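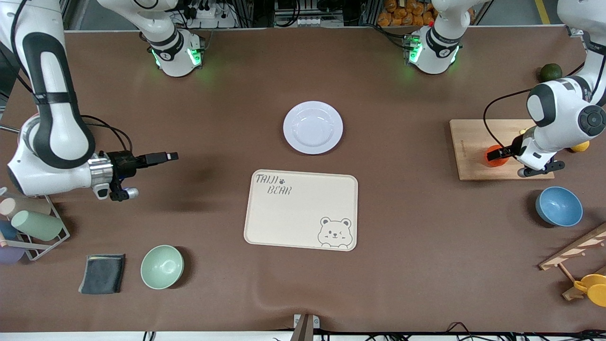 Enseñar a una máquina a cambiar la fruta de sitio es un oficio, y va siendo hora de que lo tratemos como tal

Opinión. 23 de diciembre de 2019

Llevo desde febrero recogiendo ejemplos para un sistema de aprendizaje y todavía hay mañanas en que llego antes de tiempo porque quiero probar una cosa que se me ocurrió en la ducha. Lo digo de entrada para que nadie busque aquí una queja. Me gusta este trabajo, me gusta muchísimo, y creo que se habla de él bastante mal.

Se habla mal sobre todo en las charlas. Sale alguien al escenario, enseña una curva que sube, explica durante media hora la arquitectura de la red y al final, en una línea pequeñita, pone «entrenado con demostraciones». ¡Demostraciones! Como si crecieran en una maceta. Detrás de esa palabra hay personas que han repetido el gesto de agarrar una naranja por la mañana, por la tarde y después de comer, cuando el pulso ya es otro, y que han tomado en cada repetición una docena de decisiones pequeñas: por qué lado entrar, cuánto abrir los dedos, si conviene que el otro brazo se aparte o se quede quieto.

En nuestro proyecto, que se llama Skusa, tenemos ahora mismo 305 episodios de mesa de cocina. Para mucha gente del sector es una cifra ridícula. A mí me parece una cifra estupenda, y voy a intentar defenderla.

De esos 305 hay 99 que grabamos al principio, con prisa, todos iguales: el plato en el mismo punto, la fruta en el mismo punto, la misma persona a los mandos y la misma luz. Eran preciosos. Limpios, rápidos, sin un titubeo. El sistema que entrenamos con ellos hacía exactamente eso y nada más; bastaba correr el plato un palmo para que cerrase la pinza en el aire con una seguridad que daba ternura. Los seguimos guardando y los seguimos usando, pero aprendimos más del resto, que son más feos: hay agarres que se corrigen a medio camino, frutas que ruedan, un brazo que espera al otro más de la cuenta. Un ejemplo en el que la persona se equivoca y lo arregla enseña a arreglar. Parece de cajón y a nosotros nos costó meses verlo.

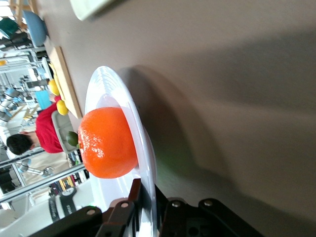

La fruta en el plato, vista desde la muñeca del robot.

Soy un entusiasta de las cámaras de muñeca, y aquí me pongo pesado. Desde fuera uno ve la mesa ordenada, entiende dónde está cada cosa y planifica con comodidad. Desde la muñeca el mundo se tuerce, el borde de un plato ocupa media vista y los propios dedos tapan lo que hay debajo. Quien prepara los datos debería pasar un buen rato mirando solo esas imágenes, sin hacer trampa con la vista general. Yo lo hago en tandas de 11 episodios — más, y dejo de fijarme — y casi siempre encuentro algo que a los mandos no había notado: una sombra que cambia de lado, un agarre que desde arriba parecía centrado y no lo estaba.

Hay quien sostiene que todo esto desaparecerá, que la simulación lo cubrirá y que recoger ejemplos a mano es una fase artesanal que recordaremos con cariño. Puede ser. Uso simulación y me alegro cada vez que mejora. Pero la piel de un cítrico, un paño doblado de cualquier manera o un cuenco que resbala un poco sobre la mesa contienen una cantidad de mundo que cuesta mucho escribir a mano en un simulador, y que en la mesa viene gratis.

Lo que pido es bastante concreto. Que cada conjunto de datos diga cuántas personas lo hicieron: el nuestro lo hicimos siete, y se nota, porque cada cual tiene su manera de acercarse a un objeto y al cabo de un tiempo las reconoces como se reconoce una letra. Que se publiquen también las instrucciones que recibieron esas personas, con sus cambios. Que se anote qué se descartó y con qué criterio. En Hillwood ya trabajan con un cuaderno así, y cuando nos lo prestaron entendí en una tarde cosas de sus datos que sus artículos no contaban. El grupo de Eskildsen, en cambio, borra todo intento fallido antes de archivar, y me da una pena enorme, con lo que habría ahí dentro.

Y pido tiempo para variar las cosas. Mover la tabla, cambiar el limón por la lima, poner el plato donde molesta. Es lento y no luce en ningún informe, pero a mí me parece la parte más creativa del trabajo: estás decidiendo qué rarezas del mundo va a conocer la máquina antes de encontrárselas sola. La semana que viene empezamos con las tazas, que tienen asa, y ya tengo media libreta llena de formas de ponerlas difíciles.

El autor coordina la recogida de datos en Grolik.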